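Sun 21 April

**Prunska releases Hadden 12, with new grasp planning for clothing and bedding**

Prunska has released Hadden 12, the latest version of its planning software for two-finger grippers. The update is available now to all licence holders.

Hadden takes camera images and proposes where a gripper should close on soft items such as sleeves, cuffs and blanket edges. Earlier versions treated a garment as a single surface and often picked a point in the middle of it. Version 12 looks for edges and gathered sections first, then checks that both fingers can reach them.

In bench tests at Prunska's Mosport office, the new planner chose a usable first grasp in 83 per cent of trials. The test set covered 17 types of garment and bedding in a range of colours. Dark knitted items are still the weakest group, and work on them will continue.

The release also adds a replay tool, which lets users step through a recorded grasp and see how the plan changed along the way. Recordings made in the older Erdem format can be opened without conversion.

Licence holders can upgrade at no charge. Support for version 11 will end 19 weeks after this release.
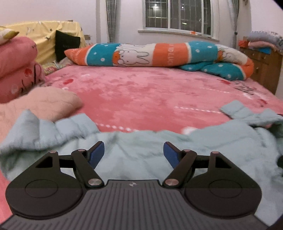 *A two-finger gripper with blue pads, open over a mint-blue quilted garment on a bed.*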